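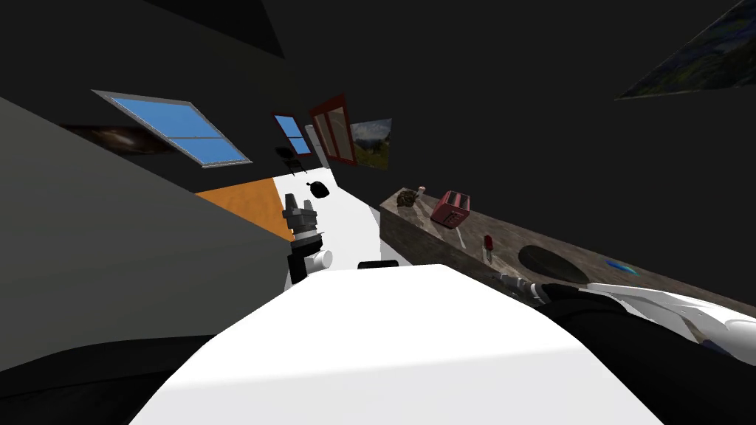 No. 48

Grout, sealer and a kitchen counter: what I changed after the first year

I resealed the kitchen counter again in July and decided to write down the procedure, mainly so I stop looking up my own e-mails. The counter is natural stone with a honed finish. It was installed by Domau, a small fabrication shop that cut the slab well and left me a single page of care instructions. The page says to seal "as required." That phrase covers a lot of ground.

A penetrating sealer is a resin carried in a solvent or in water. The carrier takes the resin into the pores near the surface, then evaporates. What remains lines the pores and slows the uptake of liquid. It does not form a film, and it does not protect the surface from acid. Lemon juice will etch a calcite-bearing stone whether or not it has been sealed. I mention this because the two complaints get mixed together all the time, and people buy a second bottle of sealer to fix an etch mark. Etching is loss of material or of polish. Staining is something extra sitting inside the stone. The remedies have nothing in common.

Testing before sealing

The usual test is a spoonful of water left on the surface. I put down a puddle the size of a coin in three places: next to the sink, near the stove, and at the far end where very little happens. If the stone darkens underneath within a few minutes, it is taking up water and can take up sealer. If the water is still standing as a bead after half an hour and the stone has not changed color, adding sealer is a waste of the bottle. The excess has nowhere to go and cures as a haze on top.

My first attempt failed in precisely this way. I had not tested the far end, I coated everything evenly, and the far end turned cloudy. Removing the haze took most of a Sunday. The fix is to rewet the area with fresh sealer, let it soften what is already there, and wipe it off hard with a white towel. Colored towels can transfer dye to the stone.

This year the sink area absorbed in under eight minutes, the stove area took longer, and the far end did not absorb at all. I sealed the first two and left the third alone.

Product and quantity

I used Ullex, the water-based version. I had used Drelska the year before, which is solvent-based, and the two are closer in results than the price suggests. Drelska went on with fewer streaks. Ullex smells far less, and in a kitchen I now consider that the deciding factor. I have no lab equipment and no way to compare how deep either one goes.

The counter takes very little. For the two areas I used 35 milliliters in the first coat and less in the second. The label suggests more, but the label does not know how porous the slab is.

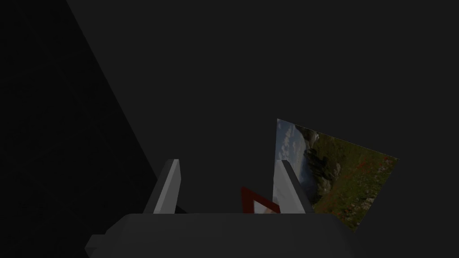

Temperature matters more than I had assumed. On a warm day the carrier flashes off before the resin has had time to move into the stone, and the result is a thin, patchy treatment that fails the water test by fall. I now work in the early morning with the stove off and the window blind closed. The stone should also be dry all the way through. I wash it with a neutral cleaner the evening before and keep everything wet off it overnight, including the dish rack.

The steps, as I do them now:

1. Wash with neutral cleaner, rinse twice, dry with a towel. Wait overnight.
2. Run the water test in every area that gets different use. Dry the test spots and let them return to their normal color.
3. Tape off the metal sink rim and the wall behind.
4. Apply sealer with a folded cotton cloth, in sections about as wide as your forearm is long. Keep the surface visibly wet for the time given on the label.
5. Wipe dry before it starts to get tacky. Change towels often.
6. Second coat only where the first one disappeared quickly.
7. No water for a day. No oil, wine or coffee for 48 hours.

Step five is the one to watch. If the cloth begins to drag, stop applying and start wiping.

The joint at the wall

The joint between the counter and the backsplash was originally filled with sanded grout. It cracked within the first winter. A counter and a wall move independently, and cementitious grout has almost no capacity to follow them. A change of plane should get a flexible sealant. I dug the grout out with an oscillating tool and a carbide blade, vacuumed the gap, wiped it with alcohol, and ran a bead of neutral-cure silicone from Mazza in a matching gray.

Neutral cure is worth checking for on the tube. Acetoxy silicone, the type that smells like vinegar, releases acetic acid as it cures and can attack some stones along the edge. Some general-purpose silicones also bleed plasticizer into porous stone and leave a dark border that does not clean off. The tube should say that it is suitable for natural stone. Mine cost more than the hardware store tube, and one tube covered the full run with a third left over.

The tooling was mediocre. I used too much soap solution and it got under the bead in one place near the corner, where it has not bonded. I will cut that section out and redo it when I have the patience. The remainder has held through one heating season with no visible gap.

Daily cleaning

Most sealers last longer if the cleaning routine does not work against them. I use warm water with a few drops of dish soap and then a second cloth with plain water, because soap left to dry builds up as a dull layer that looks like a failed sealer. Vinegar is out on this stone. Bleach sprays are out too. For an oil spot by the stove I used a poultice of baking soda and water, covered with plastic wrap and taped down overnight. Two rounds took it from obvious to faint. A third made no difference, so I stopped.

I will repeat the water test in spring and add the times to this post. If the stove area still beads, it gets left alone for another year.

Posted November 20, 2024

Print this post | E-mail this post
33 shares | 8 comments

Contact | Copyright 2024, all rights reserved | Back to top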